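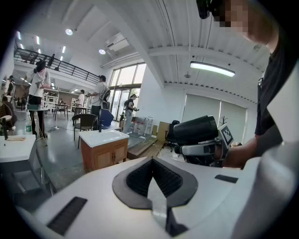 Page last changed: July, a little after 2:15 in the afternoon

I went to the Keston open day expecting robots. I had a picture in my head of something tall and a bit sinister carrying a tray. What I got was a big bright hall full of sinks, and people with grippers in their hands doing chores at them.

The idea, as explained to me over a paper cup of very bad coffee, is that a robot hand learns housework from a person who does the housework while holding the robot hand. You squeeze, it pinches, the camera on top watches, and later on a machine called Amska goes through the lot and tries to work out what you were up to. I have spent years trying to get the same result with a teenager and no camera at all.

The job while I was there was the washbasin job. It sounds like nothing. Then you see a grown adult hold a hair dryer over a basin in a set of jaws, with a patterned cube riding on top, and you start to respect your own thumbs. There was a sponge on the next basin over. I watched for 15 minutes, longer than I have ever watched anybody do anything near a sink.

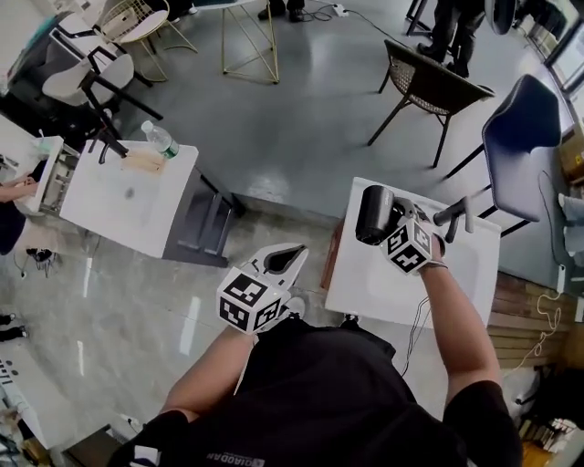

Having a go myself

Visitors were allowed 5 minutes each on a practice pair, and I took mine. My task was to move a sponge from one side of a basin to the other. The gripper is lighter than it looks and opens with a nice soft click. I dropped the sponge. I picked it up, felt pleased with myself, and dropped it again, this time on my shoe. My guide said all of it was useful, in the voice people use for a toddler's drawing.

I asked how many tries they need before Amska can manage a sponge without help. The answer was 60 on a good day, and then they change the sponge and start over.

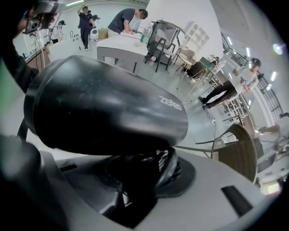
Still, I liked the place more than I'd planned to. Most of the tech events I get dragged to have a stage and a countdown, and Keston had neither. People got on with their work and let us wander between the tables, and if you asked a dumb question you got a straight answer. I asked several. Would it do my dishes? No. Would it do them next year? A long look at the ceiling, then no.

The handout in my bag says the next project is called Gondal and involves folding towels. I'll be back for that one, mostly to find out how it's done.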